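Zolstead Toy Storage Guide
Section 4: Sorting and packing small toys

4.1 Before you start

Read this section through once before emptying any container. It covers small plastic and rubber toys, beaded items, and toy kitchen pieces. Plush toys are covered in Section 5.

You will need:
A flat surface covered with a plain or lightly patterned sheet
One storage tub with a lid (maximum load 9 kg)
One smaller tin or clear container for each group of toys
A dry cloth

Note: A bed is suitable as a sorting surface. Push pillows and blankets to the back or side first. Small parts are easily lost in knitted or textured fabric.

4.2 Sorting

1. Spread the toys out in a single layer. Do not tip a full tub from a height.
2. Take out the larger hollow pieces first, such as toy pots and cups. Check inside each one for smaller toys.
3. Lift pots by the body, with even pressure on both sides. Do not pull on looped handles.
4. Separate soft rubber toys from hard plastic ones.
5. Place beaded strands and chains to one side, laid out straight.
6. Leave capsule balls closed until step 3 of 4.3.
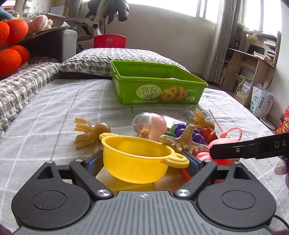 Text: Obed Gyamfi | Checked by: Yogesh Shukla | Revised 9 October 2025

A mixed batch will usually contain several of the groups in this section. The yellow pot, the amber octopuses, the purple grapes and the pink beads each go to a different container. Starfish and other sea animals go with the octopuses if they are of similar material. If the material is in doubt, store the item by itself.

Caution: Soft rubber toys may mark or stick to hard plastic when stored together in a warm room. Keep the two groups apart.

4.3 Packing

1. Wipe each piece with the dry cloth.
2. Put soft rubber toys in a clear container, so that they can be checked without opening it.
3. Open capsule balls, check the contents for loose parts and close them again. Store them with the hard plastic toys.
4. Coil beaded strands loosely and place them in their own container.
5. Place toy kitchen pieces in the tub, largest at the bottom. Fill to 50 mm below the rim.
6. Fit the lid and press down at each corner.

Note: Empty biscuit tins may be used for hard plastic toys. Check the rim for sharp edges and remove all crumbs before use.

Warning: Beads, chains and small figures are a choking hazard. Keep them out of reach of young children during sorting and after packing.

4.4 Labelling

Write the group name on the short side of each container. For stacking limits, see Section 6.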